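Trernora fan box review – worth it or skip??

Posted July 31, 2019 by Rekha Kushwaha

So the Trernora birthday box for Sajib Bhattacharjee fans finally landed at my door. Ordered in March. Yes, March. Was I excited? Of course I was, have you seen him in Pekley??

Quick rundown before I run out the door again.

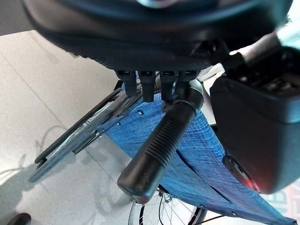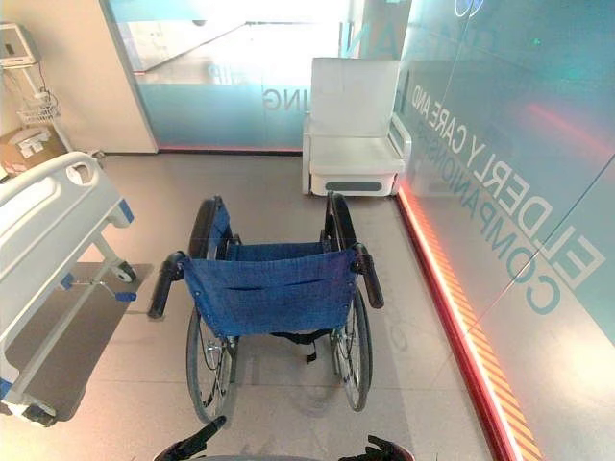
Is the autograph in the box real?

It's printed. The signature is part of the photo card, same on every one, and the small type on the back of the card says so. A hand signed card only comes with the 3000 rupee box, and I got the 150 rupee upgrade on the basic one, so no luck for me.

Ok, the contents. A poster from Pekley, the rainy rooftop one. Gorgeous. Folded though, WHY would you fold a poster, there is a crease right across his nose. Then the photo cards, 16 of them, thick, nice gloss finish. Two are the same shot with a different tint. Cheeky.

The mug is the star. Big handle, the Chauhan dialogue printed on the side in red, and it came out of the dishwasher fine. Been using it all week – my sister has already tried to steal it.

T-shirt runs small. Order one size up, maybe two if you like it loose. Print feels a bit plasticky and I dont think it will love the iron. Color is great tho.

The little booklet is where they got lazy. Five pages, and most of it is stuff any fan knows by heart. His first audition, the Prerkora cameo, the dog. No new interview, no set photos. They even spelled his co-stars name wrong on the back. Come on.

Shipping was slow and the tracking page never updated. I wrote to them twice, got a nice reply the second time and a coupon for 5 percent off. Five percent! Didnt use it.

Would I buy agian? The mug, yes, if they sold it alone. Whole box, only for a friend who's seen Chauhan more times than me, and good luck finding that person.

Rating: 3 out of 5. Would of been a 4 with a flat poster.

Next up, the Prerkora soundtrack on vinyl, if it ever gets here – still waiting on that one too.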